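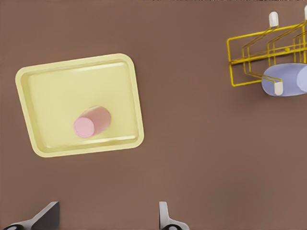 J'ai repris Grinum en décembre, après l'avoir laissé de côté tout l'été. C'est un jeu de gestion au tour par tour : on dirige un comptoir fluvial, on achète du sel et du bois, on essaie de ne pas se faire ruiner par les péages. Ma première partie s'était arrêtée au tour 600, faute d'argent.

Cette fois j'ai choisi Runel comme ville de départ. Le port est petit, mais les taxes y sont basses et on peut embaucher un deuxième équipage très tôt. J'ai fini avec 2 071 pièces en caisse, contre 1 483 pour Renato Gatchalian, qui joue toujours à Rasari et ne veut pas en démordre.

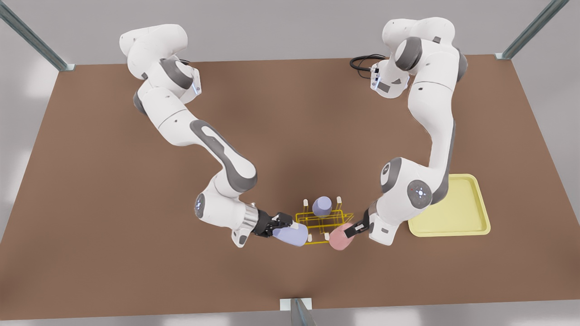 Le gros défaut reste l'interface. Pour comparer les prix de deux villes, il faut ouvrir deux menus, revenir en arrière, puis recommencer – au bout d'une heure, je note tout sur un carnet. La sauvegarde automatique se déclenche aussi au mauvais moment, juste après la résolution des tempêtes.

La musique est correcte, sans plus. Je la coupe le soir.

Prochaine partie vendredi, en difficile, avec Leonora Dagdag en coopération. Elle veut commencer par les entrepôts, moi par les bateaux.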